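Wavbridge Butcher-Block Table, Six Months On

I put off buying this table for most of a year. The Wavbridge page called it "workshop tough" and "family friendly" in the same sentence, and in my experience anything that claims both will be dull at one and poor at the other. The price kept going up as well. In November it dropped by 80 pounds and I gave in.

Delivery first. It came in 2 boxes, the top in one and the legs and rails in the other, and the top is heavy. The driver from Harker got it as far as the porch and no further, which was what I had paid for, so no complaint there. The corners of the top had foam caps on them and had survived. One leg had a shallow dent on the inside face. I kept it, because sending back a table leg is a fortnight of my life, but I did write to them and got a polite reply offering a replacement if I returned the whole frame. No thanks.

Putting it together took an evening. The instructions are drawings only and the one for the cross rail shows it upside down. Check the holes before you tighten anything. The supplied key is soft and I rounded it off on the sixth bolt, then went and found a proper one.

The oil. Wavbridge say the top arrives "ready to use". Mine arrived thirsty. A ring from a mug was there after one breakfast and needed sanding out. I gave it three thin coats of Donville table oil, left a day between each, and it has behaved since then. That's another tin to buy and they don't mention it anywhere near the price. If you want a table you never have to think about, get a laminate one and save your money.

Does it move? A bit. We had the heating on hard in the first month and one of the joins near the end opened enough to catch a fingernail. It closed up again by spring. My sister-in-law, Celina Domański, had a Delorme table in the same sort of size before this and says hers did the same every winter for years without getting any worse. I'd still keep it away from a radiator.

Wobble: none on a hard floor, some on our rug. The feet don't adjust, which at this price is mean.

What I will grant them is that the top is properly flat. I put a long steel rule across it in both directions and couldn't get a sheet of paper under. The edges have been eased over so they don't dig into your forearms, and crumbs don't collect in the joins. It's also quieter than I'd feared when something gets dropped on it. The underside is rougher than I'd like, with a strip of dried glue I had to scrape off before I stopped snagging jumpers on it.

The product code is 2858 if you're trying to find the same one, as they sell a thinner top under nearly the same name and the pictures are hard to tell apart.

Would I buy it again? At the sale price, probably. At full price I'd want adjustable feet and a tin of oil in the box. Three and a half stars, rounded down to three as the form won't let me give halves.

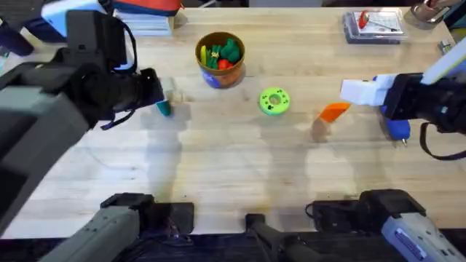

The colour is the one thing I'd worried about for no reason, after reading several reviews complaining that theirs had gone orange. Mine is still pale, more honey than orange, and the strips run long and fairly even with only faint darker grain in them. It suits bright things: the tub of toy vegetables with the orange-brown rim and the lime-green toy ring with its dark green dots both look cheerful on it, where on our old dark table they just looked like mess. Small parts are easy to spot too, apart from anything whitish and see-through, which I expect I'll be finding with my elbow. I'll add to this if the oil wears badly.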